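New planner release gets the arm moving sooner and stopping softer

21/03/2019

The 2 release of Sezer, the motion planning and control package built at our Stutbridge lab, is out today, and we're thrilled with how it feels to use. Anyone who has sat through the old planner's long pauses before a short move will notice the change within the first minute of work.

The biggest piece is a new way of planning the last stretch of a move. Older versions treated a pick as one long path from start to finish, so a small correction near the object meant throwing everything out and planning again from scratch. Sezer now splits the job. The long swing through open space is planned once and kept, and only the short approach gets redone when the object pose changes. In our set of 90 test picks, 80 went through without a single full replan. With the previous release, that number was 17!

Force handling got a lot of love too. The wrist sensor readings used to reach the controller through the same queue as the log messages (yes, we know), and a busy logger could hold them up. They now have their own channel, and the controller checks them on every cycle. That matters most when the arm sets something upright on a hard surface, where you want it to feel the contact and ease off right away, well before the joints start pushing back. The contact threshold can be set for each object, so a roll of paper and a steel block no longer have to share the same setting. 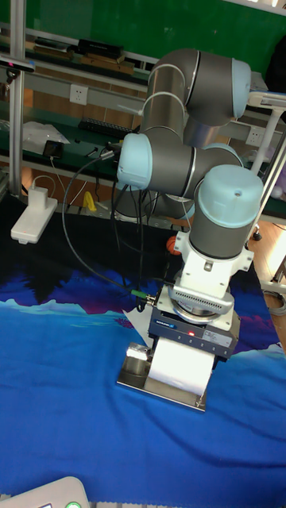

Nututgate Manipulation Software Group

The gripper has a white roll of paper clamped upright over a steel plate, with the arm folded tightly above it. Compact poses like this one are a favorite of ours for trying out the planner. The links sit close to one another, the cables need room to swing, and there are plenty of ways to choose a path that looks fine on the screen but would tug on a connector. Sezer now lets you describe the cable bundle as a soft keep-out zone that moves along with the joints. The planner may brush the edge of that zone if it has to, but it pays a price for doing so, and in practice it finds a roomier path almost every time.

Perception gets a smaller update, though it's one that people have been asking for since July. Patterned backgrounds have always been hard on our object finder, which liked to pick up edges in a printed cloth and report them as the rim of something. The new filter compares the depth edges with the color edges and drops any color edge with no matching step in depth. It's a simple idea and it works beautifully on busy prints. Shiny metal is still tricky. Reflections can leave holes in the depth data, and for polished parts we suggest keeping the old filter switched on alongside the new one.

There is also a replay tool, and this may be the part the group is happiest about. Every run now saves the plan, the sensor readings and the controller output on one shared clock. You can scrub back and forth through a run, stop at the moment the gripper force jumps, and see just what the planner believed at that point. Finding a timing bug used to mean lining up three log files by hand. The tool also exports a short trace that can be fed back in as a test, so a bug found in the lab can go straight into the nightly checks.

Our partners at Grumville have been running the test builds on their own cells, and their notes shaped a good part of the setup screens. The joint limit page, in particular, is much easier to read now, and it warns you when a saved home pose falls outside the limits you just typed in.

Upgrading from the last release takes one config change: the sensor channel has to be named in the startup file, or the controller will refuse to enable the arm. Old motion scripts run as they are. Saved object models need to be converted once with the script in the tools folder, and the original files are left in place.

Next up is two-arm planning, which already works in simulation and is great fun to watch. The release notes and the install package are on the group's download page.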